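Tips for a tidier table, week two with the gripper

Wednesday, March 27, 2019

So I signed up for the Cindodel rental kit from Wemberg - the hand-held gripper you squeeze yourself, plus the lessons that go with it - and I have been using it for clearing tables ever since. It costs 110 for the month and the box shipped in two days. A few things I've picked up!

Start with the soft stuff. Cables flop around and forgive a sloppy grab, so they make a nice warm-up before you go near anything hard and slippery.

Coil the cord first and pinch it where the loops cross. If you grab the plug end, the whole thing unrolls on you (ask me how I know).

Paper stickers are the hardest job by far. Slide one to the table edge with a fingertip, then close on the part that hangs over. On a shiny finish they cling like crazy, and a dry microfiber cloth under them helps a lot.

Bottles go last. Grip low, below the middle, and lift straight up - tall ones tip if you come in at a slant.

Wipe the fingers every evening. Mine get dusty and then the mouse slides right out.
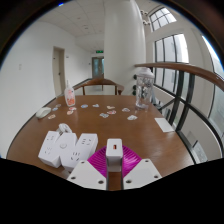
Power strips and a coiled cable up front, stickers still to go.

Would I keep it past July? Probably. The Kulholm kit is 234 a month and the lessons looked thinner to me, though the case is nicer. Hermans sells spare finger pads for 19 a set and they fit fine after a little trimming with kitchen scissors. Next time I'm trying it on the silverware drawer, so wish me luck!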